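Keeping an older smartphone going for another few years

Last updated: Apr 6, 2026
Reading time: 3 min

We use cookies to remember your settings. By continuing you accept this.

Most phones are replaced when the battery fades or the storage fills. Both faults can be dealt with at home or at a repair counter for less than the price of a new handset. The tips below apply to any phone with a sealed battery, Android or otherwise. Menu names differ between makers.

Check the battery before blaming the phone

Open the battery page in the settings and look for a health or capacity figure. Lithium cells lose capacity with each full charge cycle, and 400 cycles is enough to notice a difference on an older model. If the phone shuts down with charge still showing, the cell can no longer hold its voltage under load. A software reset will not cure this.

Where no figure is shown, note the percentage at breakfast and again at bedtime for 3 days of normal use. A steady drop across the day points to wear. A sudden drop at one time of day points to an app.

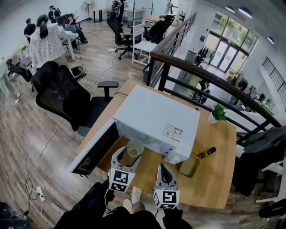
Apps that wake the phone in the background are listed on the same page, sorted by consumption. Restrict the top entries one at a time and leave a day between changes. Restricting several at once makes it impossible to tell which one was at fault.

Charging

1. Charge between 30 and 80 per cent for daily use. Charge to full before travel.
2. Take the case off if the phone becomes warm on the charger.
3. Do not charge under a pillow or on a sunny windowsill.
4. Replace any cable with a loose plug or split sleeve. Do not tape it.
5. If the plug will not seat fully, switch the phone off and lift the lint out of the port with a wooden cocktail stick. Metal pins can short the contacts.

Wireless pads produce more heat than a cable at the same power. Use the cable overnight if the phone has a slow charging mode. 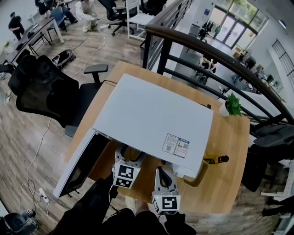
Storage

Keep a tenth of the storage free. Below that, updates fail and the camera becomes slow to save. Video is normally the largest item, followed by files received in chat apps, which are often stored twice. Sort by size and delete from the top. Removing 1,000 small photos may free less space than removing one long clip.

Back up first, and open a few of the copied files on the other device before deleting the originals.

Parts and repair

Petronella Botha, who edits these pages, had the battery in her Bradatano handset changed in December. The Brinolberg counter quoted for a Pedent cell and for a cheaper Ansah one. She took the Pedent, as it came with a written guarantee. Ask for the following in writing:

- the make of the cell
- the length of the guarantee
- whether the water seal is renewed
- whether the old cell is recycled by the shop

A swollen battery lifts the screen or the back panel. Stop using the phone, do not charge it and do not press the panel down. Take it to a repairer and keep it away from anything that burns. It must not go in the household bin.

Security updates

Look up the date on which the maker ends security updates for the model. After that date, move banking apps to another device. The old phone remains usable for music, as an alarm clock or as a satnav with downloaded maps.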